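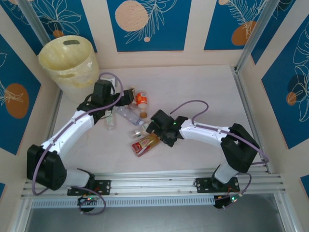 Talk notes, Tuesday afternoon slot. Reading copy. Slow down, Muthoni says I gabble.

Opening

Good afternoon. I'm Wycliffe Makokha and I look after works on paper at the Khaemba collection. My title today is "Who Wrote On The Back?" The program has it as "Who Wrote Back?", a sadder talk, and I'd have gone to that one too.

(Wait for laugh. If none, carry on as though none was wanted.)

I want to talk about the backs of prints. Visitors see the front. Registrars see the back, and we are the ones who have to decide what goes in the field marked Inscriptions.

The Albridge gift

The Albridge gift came to us in March, in portfolios tied with what I'm fairly sure was a bathrobe cord. It holds 168 prints, mostly etchings and linocuts, and the old card file describes every one of them as "good." Good impression, good paper, good condition. Whoever typed the cards was either easily pleased or had a train to catch.

Next slide. Card for the harbor etching.

The card says "unsigned." Now the back of the sheet. There's a pencil note at lower left, a price in ink, a dealer's stock number, and a signature. The signature is upside down, I grant you, but it is a signature. It had been sitting there through two catalogs and one insurance survey.

So the first thing I'd ask of you is dull. Turn the sheet over before you type the word "unsigned." Have a second person in the room and a clean board under it. Then turn it over again, because you'll have forgotten which way up it was.

Four hands

On the Albridge backs we found four different hands. Kibet Nyanda did the comparing, and he is better at it than I am and will tell you so at the coffee break.

Hand A is the printer. Soft pencil, small, edition numbers and the odd complaint about the ink.

Hand B is a dealer. Prices, mostly in a code we haven't cracked. I suspect the code is there to hide how little was paid.

Hand C is the collector, old Mr. Albridge himself. He wrote where he planned to hang things. "Stairs." "Stairs?" "Not stairs." We have transcribed all of it.

Hand D is us. Former staff, writing accession numbers in ballpoint. (Pause here. Let them suffer.) I won't name the decade. Some of the people responsible still come to the holiday lunch.

Late or early?

Skip this if running behind.

The etching called Moltis Bridge is in the gift in five impressions. The cards call all of them early. They can't all be early. On two of them the fine lines in the water have worn almost to nothing, and there's a scratch across the sky that the others don't have. Chepkoech Massawe put them side by side under raking light and had an order for them before lunch. We now record those two as "later impression, plate worn," and a descendant of the donor has written to say he finds the phrase hurtful.

I did reply. I said worn plates happen to the best of us.

What we write down now

Slide with the sample record. Leave it up, people photograph it.

We transcribe exactly, spelling included. We say where on the sheet, in what medium, and which way up. If a word can't be read we put a question mark in square brackets and move on with our lives. We don't write "illegible scribble," a phrase I have removed from the database more often than I care to say, and typed into it at least once.

Attribution of a hand goes in its own field, with initials and the reason. "Looks like his" is not a reason. "Same looped g as the stairs notes" is.

Jakik, our database, allows one inscription per object. This was somebody's decision. Muthoni Waweru has got around it with a linked table, and if you use the same system, please find her afterward and be nice to her.

Questions I expect

Do we erase the ballpoint? No. Paper conservation has looked, and the cure would show more than the disease.

How long does it take? Around twenty minutes a sheet if the sheet behaves. Mr. Albridge's stairs sequence took a morning.

Will the backs go online? Yes, fronts and backs together, once the photography is done. Don't promise a date. Muthoni Mosoti is in the second row and she runs photography.

Thanks to go to all four of them by name. Then the contact slide, then sit down before the chair of the session stands up.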